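The small stuff on the table
Why the odds and ends are the hardest part of a tidy home

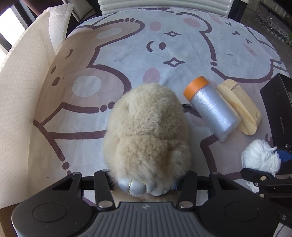 A table that never clears

Most flats have one surface that collects everything. In Fongchan Limsakul's it is the table by the window, which has had a cloth with cartoon bunny faces on it since June. She bought the cloth to cheer the place up and has spent the weeks since trying to keep enough of it clear to see the pattern.

The things that land there have little in common. There is a fluffy beige plush thing with curly fur. There is a roll of pre-taped masking film, the sort with the tape already fixed along one side of the plastic, from when she painted the hall. There is a small block of pale wood with rounded ends and a groove cut along the top, and she has given up asking friends what they would stand in it.

Her flat in Lirnberg measures 560 square feet and has one built-in cupboard. She moved in with 12 boxes and unpacked 11 of them in the first week. The last one held the things that did not belong to any room, and most of it went straight on the table.

Sorting by when, and where it goes next

Limsakul used to sort by type. Soft things went in one basket, tools in another, paper in a drawer. It worked for clothes and books but fell apart with the rest, as half of what she owned was the only one of its type.

Now she sorts by when she will next touch a thing. Anything she will use this week stays out. Anything for a job she has planned goes in a shallow box with a label on the short end. Everything else gets 90 days in a bag under the bed, and if she has not gone looking for it by then it goes to the charity shop.

Masking film is a good test. It is cheap, it keeps well and it is useful perhaps once a year. Stand the roll upright in a jar or a tall tin and it takes up hardly any room. Put it loose in a drawer and the film tends to creep out and cling to whatever is next to it.

Plush things are harder. They take up space and pick up dust and stray hairs, and people feel bad about throwing them out. Limsakul allows herself one shelf for them – when it is full, something has to leave before anything new comes in. She shakes them out of the window every couple of weeks and brushes the curly ones with an old hairbrush.

The cloth itself gets the same treatment. Pale fabric shows every speck, so she lifts it by the corners, shakes it outside and puts it back before supper.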